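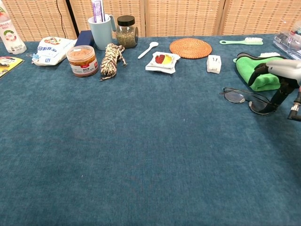 Apr 27, 2026

Thirteen hours at the office and I'm still too wound up to sleep, so you get me at midnight, diary. The Palotis hearing got moved up (again!) and now I have eight days to finish a brief I told everyone was "basically done." It was basically an outline with a lot of brackets in it.

The whole fight comes down to one paragraph in the supply contract. Kinnunen says the notice had to be in writing, Palotis says an email counts, and the contract says "written notice delivered to the address above" with no address above. None! Two companies paid lawyers to draft that thing, and then they both signed it. I've read it so many times that I dreamed about the semicolon.

Ilídio Quintela came by around lunch and asked how I was doing in the voice he uses on nervous witnesses. I said fine. He sat down anyway and marked up my first seven pages with that awful green pen. Most of what he cut was stuff I loved, including the bit about ships, and he's right about nearly all of it, which I'm not going to tell him. He wants me to take the argument on the notice point myself. Me, standing up, in Vomunham, in front of a judge who apparently likes to interrupt before you get your name out.

I said yes before I'd thought about it. Then I went and stood in the supply room for a bit.

Last time I argued anything was in November, the Grisden lease thing, and my voice went so high on the first question that opposing counsel looked up from her notes. We won that one, mostly on the papers. Mom still tells people I "won a trial."

Tomorrow: fix the standard of review section, call the clerk about exhibits, find my good black shoes. I think one of them is in the car.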